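Grant reporting period two: household water sampling and small-supply support, Ó Dubhghaill Trust rural supplies programme

Prepared by Clodagh Cronin for Isabelle Carrier, programme manager

## 1. Position against plan

Sampling is complete in 13 of the townlands listed in the grant agreement. The laboratory has returned 791 valid results. Results for the remaining townlands will be carried into the next period, as agreed by telephone when the road to the upper supply was closed.

Work package 2 (filter trials) is on schedule. Work package 3 (household guidance) is four weeks behind. The delay arises from the second round of translation, which had to be repeated after the units for hardness were changed in the English text.

## 2. Sampling

Samples were taken at the kitchen tap after a two-minute flush, and again at the wellhead where access allowed. Bottles were kept in cool boxes and delivered to the laboratory the same day. Rónán Conneely revised the chain-of-custody form in February; the new version records the time of flush separately from the time of sampling.

Iron and manganese remain the main reasons for complaint. Nitrate was above the action level in 6 wells, all on the lower ground east of the river. The owners have been written to and offered a repeat test. Two have accepted so far.

## 3. Filter trials

The Fliltero cartridge units were fitted in the first group of houses and the Flondex units in the second. Flow rate is read monthly. Both types lost pressure sooner than expected where iron was high – pre-settling will be tried at three of these houses before any change of cartridge is considered.

Mairéad Ó Briain has asked that the maintenance log be shortened. A one-page version is in use and return rates have improved.

## 4. Expenditure

| Item | Status |
|---|---|
| Laboratory fees | Within budget |
| Cartridges and fittings | Over by €200 |
| Travel | Under budget |
| Translation | Second invoice awaited |

The overspend on fittings relates to non-standard pipe diameters in the older houses. We propose to meet it from travel and ask for written approval to do so.

## 5. Next period

- Complete sampling in the remaining townlands.
- Issue the guidance leaflet in both languages.
- Repeat the nitrate tests, with Bláthnaid Keane to arrange access.
- Submit the draft data tables to Stukach for checking before they are released to households.

The interim accounts will follow under separate cover.

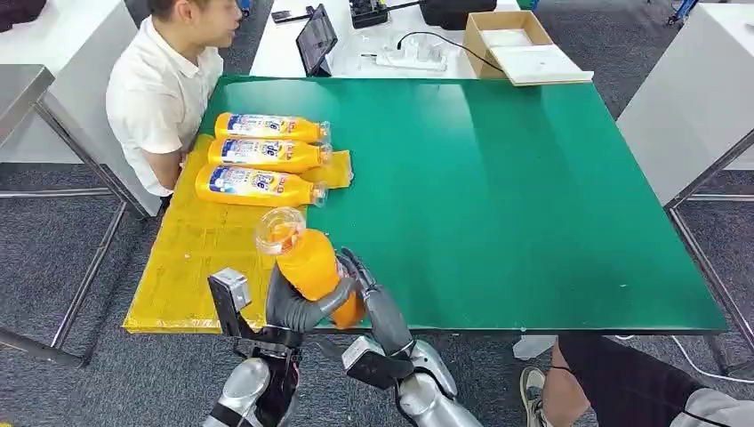
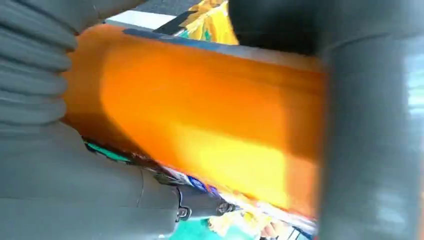
Ballinrobe, February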